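件名:十夜法要の案内状で、宛名の数が名簿と合いません
製品:Potumico 寺院名簿・法要案内
状態:解決済み
受付日:2024年7月9日
起票:Iddrisu Agyeman(寺務所)
担当:Gillespie Shearer(Skarka サポート窓口)

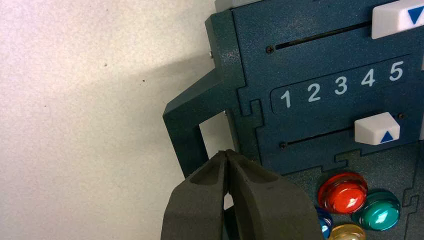
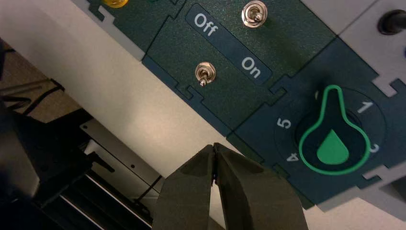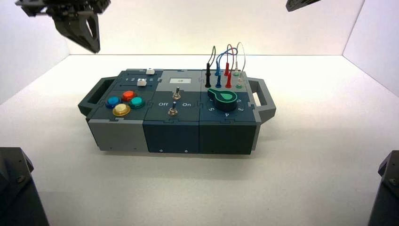 添付画像:1枚目は白いつまみの付近、2枚目はOffとOnの表示とトグルスイッチ、3枚目は白い台の上の箱。

■ Iddrisu Agyeman 様より
いつもお世話になっております。お盆前の慌ただしい時期に、その先の十月の話で恐縮なのですが、十夜法要の案内状のことでご相談させてください。
私どもの寺では毎年、夏のうちに宛名だけ先に刷っておく習わしでして、今年も早々と取りかかりました。名簿で「十夜のご案内を希望」に印のある方は437名いらっしゃるのですが、Potumico で宛名を作りますと407通しか出てまいりません。最初は数え間違いかと思い、お茶を飲んで気を落ち着けてからもう一度出してみたのですが、やはり同じ数でした。
エラーの表示は何も出ません。昨年は名簿と宛名の数がぴったり合っていたと記憶しております。ご案内が届かなかったからといってお叱りになる方は少ないと思うのですが、お念仏の集まりを毎年楽しみにしてくださるご高齢の方も多く、お一人でも漏れがあっては心苦しいのです。急ぎではございませんので、お手すきの折にお願いいたします。

■ Gillespie Shearer より
Agyeman 様、ご連絡ありがとうございます。お忙しいなか、二度もお試しくださったとのこと、お手数をおかけしました。漏れがあってはというお気持ち、よくわかります。ご一緒に見ていきましょう。
まず、次の点を教えていただけますか。
・宛名作成の画面で「故人を除く」に印が入っているか
・「同じご住所をまとめる」に印が入っているか
・この春以降に、名簿の取り込みや並べ替えをなさったか
それから、お手数ですが「出力されなかった方の一覧」を一度開いてみてください。宛名作成の画面の右下、少し見つけにくい場所にございます(小さくてすみません、以前からご意見をいただいております)。

■ Iddrisu Agyeman 様より
早速のお返事、ありがたく拝見しました。「故人を除く」は入っております。ご逝去の登録は住職が毎月確かめておりますので、こちらは間違いないと思います。
「同じご住所をまとめる」も入っていました。ご夫婦やご家族に何通も届くのはもったいないからと、どなたかが入れたのかもしれません。私ではないような、私のような、はっきりせず申し訳ありません。
名簿の取り込みは、春のお彼岸が済んでから Nkrumah Wumbei がいたしました。古い過去帳ノートから書き写した表を、Kuipers という表計算の書式で整えて読み込んだそうです。
一覧のほうは、見つけました!開いてみましたところ、同じ団地にお住まいの方がずらりと並んでおります。ご親戚でも何でもない、お部屋が違うだけの方々です。

■ Gillespie Shearer より
見つけてくださってありがとうございます。おかげさまで原因がほぼ見えてまいりました。
お預かりした名簿の控えを拝見したところ、団地の方々の部屋番号が「住所2」ではなく「備考」の欄に入っておりました。Potumico が同じご住所かどうかを見分けるときには「備考」を読みませんので、番地まで同じ方は皆さん一つのお宅だと判断され、先頭のお一人だけが宛名になっていたわけです。
直し方は次のとおりです。
1 名簿の控えを取る
2 「取り込みの見直し」を開き、春の取り込みを選ぶ
3 「備考」の行き先を「住所2」に変えて、確認の画面へ進む
4 法名やお布施の覚え書きなど、部屋番号ではないものが混じっていれば、その方だけ印を外す
5 「反映」を押し、宛名を作り直す
4番目のところだけは、どうぞゆっくりご覧ください。お寺様の備考欄には大切な覚え書きが多く、封筒に刷られてしまいますとたいへんです。

■ 内部メモ(Milan Bosman)
手元の試験用名簿で再現を確認。取り込み時に「備考」へ数字だけの値が続いた場合、注意を出す案を Ketill Fogh に渡した。現行版では対応なし、次回の打ち合わせで相談。印刷側の Cumemport には異常なし。

■ Iddrisu Agyeman 様より
Shearer 様、ご丁寧にありがとうございました。Wumbei と並んで、お教えいただいた順に進めました。覚え書きの混じっていた方が2名いらして、「お供えは甘いものを避ける」というのが危うく住所になるところでした。印を外して、無事に残しております。
作り直しましたら、団地の方々のお名前が一通ずつ、部屋番号つきで出てまいりました。ご夫婦とご家族はどうしようかと住職に尋ねましたら、お名前を呼ばれるのはうれしいものだから、今年はお一人ずつにお出ししようとのことでした。そこで「同じご住所をまとめる」も外し、宛名は437通、名簿と同じ数になりました。切手代は少々かさみますが、住職がそう申しますので。
一つだけ、次の機会に伺いたいのですが、お塔婆の申込書も同じ設定を使うのでしょうか。

■ Gillespie Shearer より
数が合って、私もほっといたしました。覚え書きも残ってよかったです。
お塔婆の申込書は、宛名とは別の設定になっております。「帳票」から「お塔婆」を開き、そちらでも同じ項目をお確かめください。刷り始める前に、封筒を一枚だけ試していただくと安心です。
本件はいったん解決済みといたしますが、この画面にそのまま続けてお書きくだされば、また私のところに届きます。暑い日が続きますので、皆様どうぞお体を大切に、お盆のお勤めをお迎えください。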